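Hetside Short Course: Looking After Your Space
Session 6 handout: Light, air and stuff in a tall room 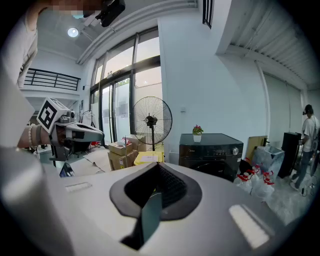 Fig. 2. Tall windows, a pedestal fan and stacked boxes, with the mezzanine rail behind.

Tall rooms are a joy to work with! There's so much daylight to play with, and a mezzanine gives you a second floor's worth of ideas. Today is all about the strip of floor along the glass, my favourite bit of any room (those of you doing the Runard exercise will know it well by now).

Things to look for in Fig. 2:
The fan stands in front of the windows, with boxes beside it and a yellow crate at its base. Where would you put the crate?
A white duct runs diagonally overhead towards the glass. Follow its line and see how it pulls your eye to the light.
The railing is all horizontal bars, so it stays lovely and open.

Notes on fans
Leave clear floor all the way round the stand. Keep the cable short and against the wall.

Notes on boxes
Label the side, never the lid. Heavy ones at the bottom. Flatten empties the same day, please!

For next time
Draw your own window wall on one sheet, with everything that stands on the floor marked in. Read page 56 of the Hulus booklet, and bring a soft pencil.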